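Fare Hunter and Deal Writer (part-time, remote)
Wiriya Travel Notes
Posted 6 Aug 2023

Wiriya is a small website about cheap flights. We search for low fares from cities in Asia and Europe, we check them, and we write a short post so our readers can book before the price goes up. We send also one newsletter to the people who prefer email. At the moment the team is six persons and we would like to add one more writer.

What you will do

You will look at airline sales and fare calendars each morning of your shift and choose the fares that are worth a post. For each fare you must make a test booking until the payment page, to be sure that the price is real and the taxes are inside. Then you write the post: the route, the months, the baggage rules, the length of the stop on the way. A normal post is 147 words or less. We do not publish a fare we could not find two times.

You will also answer comments under your own posts. Many readers ask the same thing (can I leave the airport during the stop, do I need a visa) and we expect a polite answer every time.

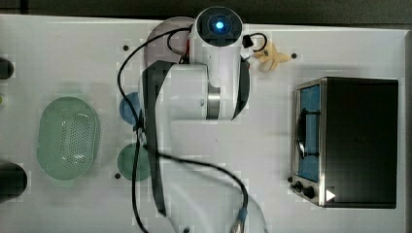
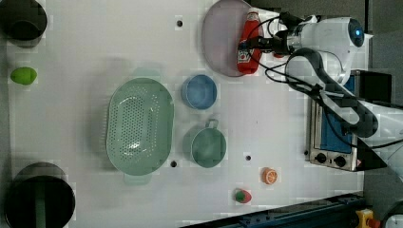
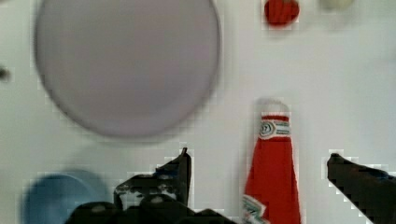 What we ask from you

You write clear English. It does not need to be your first language, it is not mine either. You know what is the difference between a through ticket and two separate tickets, and you can explain it to a person who flies once a year. You are awake and online for four hours between 5 a.m. and 11 a.m. Bangkok time, because many sales open in these hours. Experience with a blog or a travel agency is welcome but we do not require it.

What we offer

The work is 70 hours per month and the pay is 1,835 dollars per month, paid on the last working day. After the first year you receive one return ticket in economy class to a place you choose, except in May, when we are all busy with the summer fares. You may work from any country.

How to apply

Write to Nipon Nakpan through the contact form and put "Fare writer" in the subject. Please include one sample post about a real fare you found this week, with the date and hour when you saw the price. A CV of one page is enough. Arlo Gallagher, our editor, reads all the samples and will reply to everybody, also when the answer is no.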